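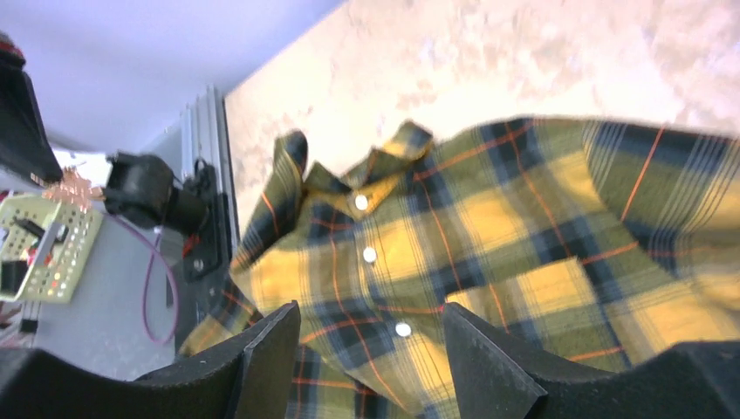

第四章 分区管控公告的配置与发布

4.1 适用范围

本章适用于在 Prundeta 公共卫生公告平台上建立街区级管控分区、录入限制措施并对外发布的操作人员。平台安装、数据库初始化及账号导入见第二章。公告正文的法律审核不在本手册范围内。

本章所称“分区”指公告生效的最小地理单元,由一个或多个地址网格组成。“级别”指分区当前适用的限制措施组合。“发布通道”指公告的输出位置,包括门户网页、短信网关和 Dusik 街面显示屏。

4.2 开始前的准备

操作前应确认以下各项已经就绪:
已分配“分区编辑”和“公告起草”两项权限的账号;
最新版地址网格文件;
经主管部门签署的措施文本;
至少一名具有“公告核准”权限的在岗人员,且与起草人不是同一账号。

注:核准权限不能临时授予起草人。系统在提交时比对两个账号的人员编号,编号相同则拒绝受理,即使两个账号名称不同。

4.3 导入地址网格

1. 以分区编辑账号登录管理端,进入“地理数据”,选择“网格文件”。
2. 点击“导入”,选择网格文件。文件编码须为 UTF-8,坐标系须与系统设置一致。
3. 等待校验完成。校验期间不要关闭页面。
4. 查看校验报告。“重叠”与“空洞”两栏应为零。
5. 点击“设为当前版本”。

注意:设为当前版本后,使用旧网格的草稿会被标记为“需复核”,已经发布的公告不受影响。需复核的草稿须逐份打开并重新保存,不支持批量处理。

如报告中出现错误 114,表示网格边界未闭合。打开报告附表,按网格编号找到对应记录,在源文件中补齐首尾坐标后重新导入。不得在管理端手工拖动边界来消除该错误,手工改动会在下一次导入时被覆盖。

4.4 建立分区

1. 进入“分区管理”,点击“新建”。
2. 填写分区名称。名称应采用居民熟悉的街道或片区名,不得使用内部编号。
3. 在地图上框选网格,或粘贴网格编号清单。两种方式可以混用,后一次操作追加到前一次结果中。
4. 在“相邻分区”栏核对自动识别的结果。被河道或铁路隔开的分区不会自动列入,需手工添加。
5. 指定责任单位和联系电话。联系电话将随公告公开。
6. 保存。

分区一经用于已发布的公告,即不可删除,只能停用。停用的分区保留在历史查询中。

4.5 设置级别

系统出厂时带有 4 个级别,名称依次为“常规”“提示”“限制”“严格”。各级别的措施内容为空,由使用单位填写。级别名称可以修改,次序不可以。

1. 进入“级别与措施”,选中需要编辑的级别。
2. 按场所类别录入措施。场所类别包括餐饮、学校、宗教场所、零售、集会和室内健身。
3. 对每一类场所选择“开放”“限流”或“关闭”。选择“限流”时,“人数上限”与“占容量比例”两栏须填写其一,另一栏留空。
4. 填写措施依据的文件编号。
5. 点击“保存并生成摘要”,检查自动生成的摘要文字。

注:摘要用于短信和显示屏,不能单独编辑。如摘要表述不当,应修改措施条目的短标题,再重新生成。

注意:未填写的场所类别在门户网页上显示为“未作规定”,而不是“开放”。发布前应逐项确认。

4.6 起草公告

1. 进入“公告”,点击“新建公告”。
2. 选择分区。一份公告可以包含多个分区,但这些分区须适用同一级别。
3. 选择级别。
4. 设置生效时间。生效时间不得早于核准时间。
5. 设置复审期限。默认值为 14 天以外的自定义值时,须在备注栏写明批准人。
6. 粘贴措施文本全文,并按需要添加译文。各语种文本须在同一份公告内提交。
7. 点击“预览”,分别检查网页、短信和显示屏三种版式。
8. 点击“提交核准”。

短信版式不得超过 90 个字符,超出部分不会自动截断,系统直接退回草稿。标点和空格计入字符数。
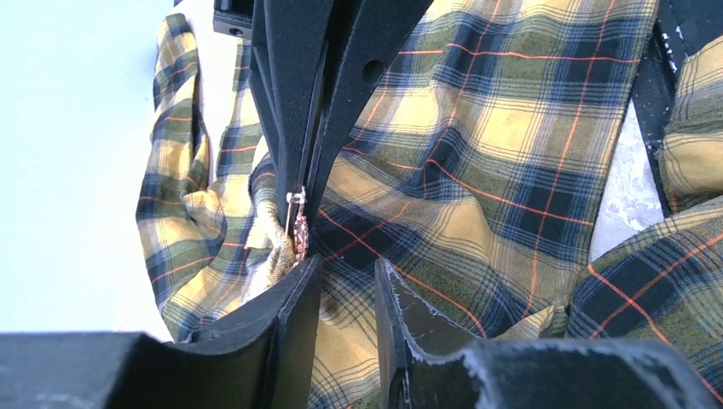

阅读时间:4 分钟

4.7 核准与发布

1. 核准人登录后,在“待办”中打开公告。
2. 对照签署文本核对分区、级别和生效时间。
3. 点击“地图核对”,确认着色范围与签署文本附图一致。
4. 选择发布通道。门户网页为必选项。
5. 输入动态口令,点击“核准并发布”。

核准后,公告进入“待生效”状态,到达生效时间后自动转为“生效中”。在待生效状态下可以撤回;进入生效中状态后只能以新公告替代。

注意:撤回公告不会收回已经发出的短信。如短信已发出,应另行起草更正公告,更正公告的标题须以“更正”二字开头,并引用原公告编号。

4.8 配置 Dusik 显示屏

显示屏通过 Vokamura 网关接收公告。首次接入时按下列步骤操作:

1. 在网关管理页登记显示屏序列号。
2. 在平台“发布通道”中点击“同步设备”。
3. 为每块显示屏指定所属分区。位于分区交界处的显示屏可以指定 2 个分区,两个分区的公告轮流显示。
4. 发送测试页。测试页仅显示设备编号和所属分区名称。
5. 由现场人员核对编号后,在平台上点击“确认启用”。

未确认启用的显示屏不会接收正式公告。更换主板后序列号改变,须重新执行全部步骤,并将旧序列号注销。

如测试页显示的分区名称为空,检查该分区是否已停用。如测试页没有出现,先查看网关日志中的连接记录,再检查设备供电。

4.9 变更级别

分区级别需要上调或下调时,不得修改原公告,应使用“变更级别”功能:

1. 在“生效中”列表内选中原公告,点击“变更级别”。
2. 选择受影响的分区。未选中的分区继续适用原公告。
3. 选择新级别和生效时间。
4. 检查系统生成的对照表。对照表左栏为现行措施,右栏为新措施。
5. 按 4.6 和 4.7 的步骤提交、核准。

注:同一分区不能同时有两份待生效的变更。需要改变生效时间时,先撤回前一份,再重新提交。

注意:由“严格”直接下调至“常规”时,系统要求第二名核准人确认。两名核准人须分别使用各自的终端登录,同一终端上的连续核准视为无效。

4.10 居民查询页

居民可以在门户网页输入门牌地址,查询所在分区和现行级别。查询页不需要单独配置,但应在每次更换网格版本后抽查。抽查地址应包括分区内部、分区边界以及新命名道路上的门牌。

查询结果为“未找到地址”时,将该地址加入“地址别名”表。别名表即时生效,不需要核准。查询结果指向错误分区时,属于网格数据问题,按 4.3 处理。

查询页不记录访问者输入的门牌号。统计报表中的查询量按分区汇总。

4.11 记录与导出

平台保存公告的全部版本、核准人账号和各通道的发送结果。导出时进入“审计”,选择分区和时间段,点击“导出记录”。导出文件带有校验值,打开后另存会使校验值失效,归档时应保存原始文件。

短信通道的发送结果分为“已送达”“已提交”和“失败”。“已提交”表示运营商已接收,尚无回执。对“失败”记录可以执行一次重发,重发结果单独成行,不覆盖原记录。

4.12 本章联系人

分区与网格数据:Amado Magbanua,Ogundipe 技术支持组
网关与显示屏接入:Haziq Entili,Ogundipe 现场服务组

报告故障时应提供公告编号、分区名称、错误代码和操作账号。请勿在故障单中附上居民地址或电话号码。显示屏故障另需提供设备序列号和测试页照片。

下一章:第五章 投诉与豁免申请的受理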